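Sortiment > Buchpflege & Reparatur > Leime und Kleber

Isholm Buchbinderleim, 300 ml, Flasche mit Pinseldeckel

Kategorie: Klebstoffe / Buchbindebedarf / Heimwerkstatt

Wieder auf Lager. Dispersionsleim für Papier, Karton, Gewebe und Leder. Trocknet klar auf, bleibt biegsam, wird auch nach Jahren nicht spröde. Lösemittelfrei, riecht kaum.

Geeignet für lose Seiten, gebrochene Rücken, abgelöste Vorsätze, neue Klebebindungen. Für Fotos bitte den Leone Fotokleber nehmen, der Isholm wellt dünne Abzüge.

Verarbeitung: Flasche gut aufrühren (nicht schütteln, gibt Blasen). Dünn auftragen, vom Rücken zur Kante hin. Offene Zeit 7 Minuten, bei trockener Heizungsluft eher weniger. Dann ausrichten, Trennpapier einlegen, pressen. Belastbar nach 22 Stunden. Wer früher aufschlägt, fängt nochmal an.
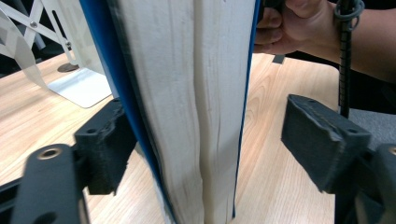

Bei dicken Bänden, also Lexika, Bibeln, alte Kataloge: lieber zweimal dünn als einmal dick. Zwischen den Schichten 15 Minuten warten. Alten Knochenleim vorher runter, am besten mit Kleister anweichen und mit dem Falzbein abschaben. Auf Resten von Heißkleber hält garnichts, die müssen komplett weg.

Verdünnen geht, mit Wasser, höchstens 1:4. Für Gewebe unverdünnt lassen, sonst schlägt er durch.

Passt dazu: Presse Clollell klein (Buche, zwei Spindeln), Falzbein Akier, Trennpapier im Bogen. Die Presse ist zur Zeit knapp, nächste Lieferung im November. Ersatzpinsel gibts einzeln, der Deckel bleibt der alte.

Lagerung: frostfrei! Einmal gefrorener Leim wird krümelig und ist hin. Im Winter verschicken wir deshalb nur mit Isolierhülle, Aufpreis im Warenkorb. Angebrochene Flasche hält ein gutes Jahr, Rand sauber wischen, sonst klebt der Deckel fest. Falls doch: kurz unter warmes Wasser halten.

Pinsel sofort auswaschen, Wasser reicht. Eingetrocknete Flecken auf Holz mit feuchtem Lappen anlösen, aus Stoff gehen sie meist nicht mehr raus.

Größere Gebinde für Büchereien und Schulen auf Anfrage. Bestellungen bis 15 Uhr gehen am selben Werktag raus, geöffnete Flaschen können wir leider nich zurücknehmen.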